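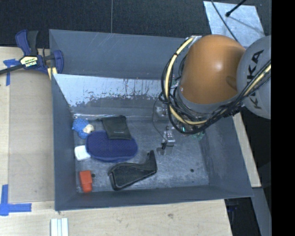
Home | Artists | Labels | Venues | Index

Eltora

Entry by Nuria Degefa
Last revised in October

Eltora is a chamber ensemble based in Hulme, working between contemporary classical music, drone and field recording. It was founded by the cellist Folasade Adeleke and the percussionist Thanakorn Inthanon, who met while playing in a theater pit band. The pianist Alžběta Procházka joined before the group's first public concert.

The early repertoire was mostly improvised. Pieces often ran past 60 minutes without a break, and the players used no written parts beyond a page of timings. Procházka began scoring the material in full for the second season, and most later works are notated, with open sections left for the cello.

The debut album, Dretileo, contains 12 tracks and was recorded over one winter in a disused chapel. It was issued on vinyl in an edition of 2,000 by the small label Desar. Its longest piece, "Low Water," combines bowed vibraphone with recordings of canal locks. A remix of the same piece by Rungnapa Thaweesak appeared later as a digital single — the only Eltora release to include a drum machine.

Thaweesak became a full member after the single and handles live electronics. The group has since played roughly 70 concerts, mainly in churches, libraries and small arts centers. A second album was written for the four-piece lineup. It is quieter than the first and includes two songs with words, both sung by Adeleke.

Members: Folasade Adeleke (cello, voice), Thanakorn Inthanon (percussion), Alžběta Procházka (piano, harmonium), Rungnapa Thaweesak (electronics)

Contact | Copyright | Back to top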